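The Tellow cell at Skudcombe is stopped more often by its wiring than by its arm. I have looked after it since June, and my view is that cable routing should be part of the setup sheet, with the same weight as calibration. 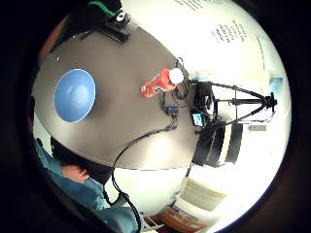
The log has 3,345 entries. Of these, 2,049 concern a connector or a lead. Motors and joints take up a small share of the rest.

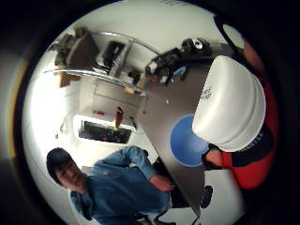
*Tabletop with blue disk; equipment at the far end.*

Most sheets treat a lead as finished once it carries a signal. A lead also has a path, and the path changes whenever a chair or bowl moves.

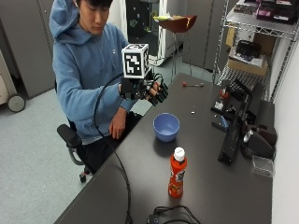 Strain relief belongs at both ends of every moving lead. Wotow's checklist asks for it at the controller only. A glove rig on a thick cable, run in a wide arc past the table edge, puts its load on whichever end is not clamped. I would fix the lead at the table and leave slack above that point.

Clamping adds five minutes to a changeover. I accept that cost.

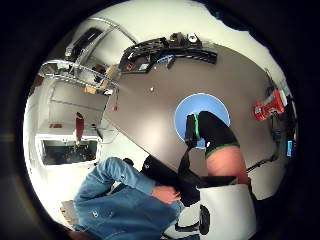

Mirzaei disagrees, and wrote back that a clamped lead only moves the wear to the clamp, where it is harder to see. That is correct for a hard clamp. I use a soft one and inspect it every five shifts.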